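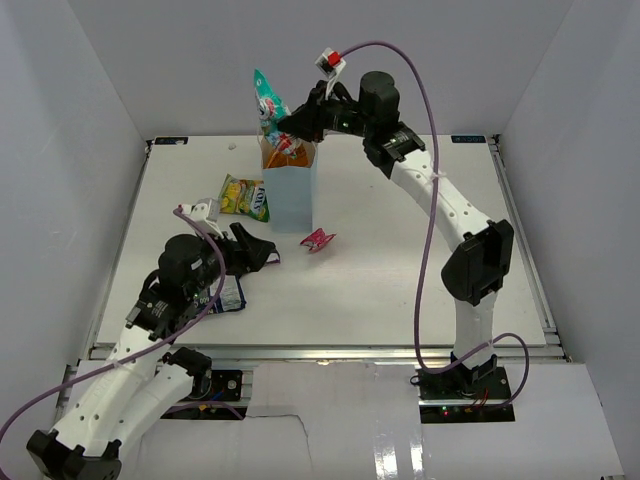

How do you pack a gift bag of snacks so nothing gets crushed? Tall packets go in first, standing up, and the small wrapped candies fill the gaps.

I do a bunch of these every November for the Cerkport swap, and paper bags are so much nicer than plastic – light blue is my favorite this year!

Mine came from Trindia, pack of 8, string handles. They stand up on their own, which helps a lot when you're loading chips and sweets.

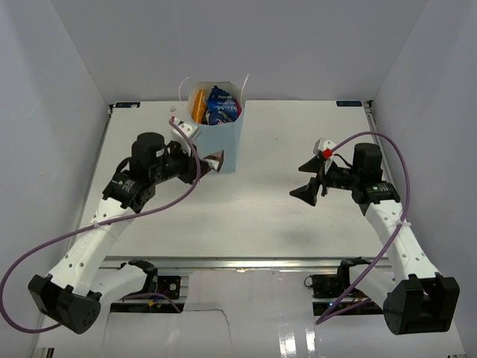 Bright packets go near the top so a bit of color peeks out. I used to add tissue paper (so much tissue paper) and now I just skip it.

Still need 7 more done before the weekend. Ding has the little twist-wrapped ones on sale again, so guess where I'm going after work – send me your favorite fillers, please, I'm running out of ideas!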